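Clorkthorpe Public Library District
Technology and Facilities Working Group
Minutes of the Regular Meeting

Present: Pui-shan Wu (chair), Anahera Ngata (minutes), L. Donnelly, R. Erkley
Absent: none

1. Minutes of the previous meeting

Approved with one correction. Item 4 should read "branch router," singular.

2. Public computer replacement

Wu reported that 77 public desktops are in service across the branches. Of these, 25 are past the end of their support period and cannot run the current reservation client. The replacement line in the draft budget covers 60 percent of the cost of those machines. Donnelly asked whether the balance could be carried to the next fiscal year. Wu said it could, provided the order is placed in two lots.

Moved (Donnelly), seconded (Erkley): to order the first lot now and hold the second until September. Carried.

3. Print release stations

The Citell print release software continues to drop jobs longer than 10 pages when the patron logs out before release. The vendor has acknowledged the ticket and given no date for a fix. Ngata will post a notice at the stations asking patrons to stay logged in until printing is complete.

Erkley asked for a count of refunds issued at the desk. Not available at the meeting - Ngata to supply.

4. Session time limits

Current limit is one hour, with one extension if no one is waiting. Staff at the main branch requested a shorter limit in the after-school period. Discussion followed on job applicants, who often lose form data when a session closes. No change adopted. Wu to find out whether the reservation client can show an earlier warning.

5. Disposal of surplus equipment

Draft procedure circulated before the meeting. Hard drives are to be removed and logged by serial number before a case leaves the building. Donnelly noted that the draft does not say who signs the log. Text to be amended so that the branch manager signs. The revised cover page of the procedure was accepted as follows.
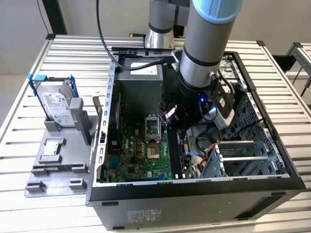
Clorkthorpe, March 8, 2018

Surplus Computer Equipment: Removal, Logging and Release

Applies to all desktop computers withdrawn from public or staff use. Monitors and printers are covered separately.

Procedure accepted as amended. Carried, no opposed.

6. Other business

Erkley reported that the wireless signal in the east meeting room remains weak. Access point to be moved to the hallway side - work order submitted.

7. Action items

Wu: place first lot order; check warning setting in reservation client.
Ngata: print station notice; refund count; amend disposal procedure.
Erkley: follow up on access point work order.

Meeting adjourned. Next meeting to be set by email.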